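From: Noreen Costello
To: cell-practice list
Date: January 30, 2022
Subject: Re: Draft 2 of the reset rules, section on packing tasks

Nyokabi Urio wrote:
> I've read draft 2 and I'm mostly fine with it. My trouble is with 4.3,
> "the work area shall be returned to its starting state before each run."
> Starting state isn't defined anywhere. At Allness we had two operators
> read that clause and do different things. One put the cartons back on
> tape marks, the other just made sure they were open and the right way up.
> Both signed the sheet. Can we say what we mean before this goes to
> Dastberg for comment?

Fair point, and I'd sooner fix it now than in March.

The wording came across from the old Ambrose procedure, which was written for a fixtured cell where every part had a nest. Starting state meant parts in nests and nothing more needed saying. On an open bench it doesn't hold up. I propose we split the clause.

4.3.1 Contents. The run sheet states which containers start empty and which start filled, and with what. The operator checks each one by looking into it, not from memory of the last run.

4.3.2 Condition. Cartons may be reused until a wall or lid no longer holds its shape. Torn tabs and bent edges are recorded on the sheet but are not by themselves grounds for replacement. Lids are folded fully back before the arm is enabled.

4.3.3 Position. Either "marked" or "free" is written on the sheet. If free, the operator must vary the placement within reach and must not line things up out of habit.

For packing leads the contents line would read: left carton empty, right carton holding one power lead with its adapter, coiled, both lids open and standing. The condition line would note the frayed tab at the front left corner of the empty carton.
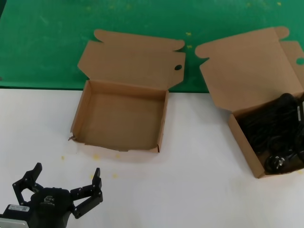 Darragh Ó Gríofa has already come back to me off list on 4.3.2, and says he would go further and have the plug end recorded as well, as a coil with the prongs facing out is a different pick from one with the prongs buried, and a sheet that only says "coiled" hides that from whoever compares the runs later. I agree with him. I'd add a field for it — plug exposed, plug covered — and leave it at that. I don't want operators sketching cable loops.

Two other things while I have the file open.

Section 5 says gripper fingers are to be left open at the end of a reset. Maeve Mac Mathúna asked whether that applies when the arm is parked for the night. It doesn't. I'll move it under resets so it can't be read that way.

The 15 second wait after enabling stays in. I know it's unpopular. Clitano kept a log of 235 resets with the wait in force, and I'd want something similar without it before changing the number.

Comments on 4.3 to the list please, not to me. Sarahí Beltrán is holding the master copy and will merge whatever we settle on.

Noreen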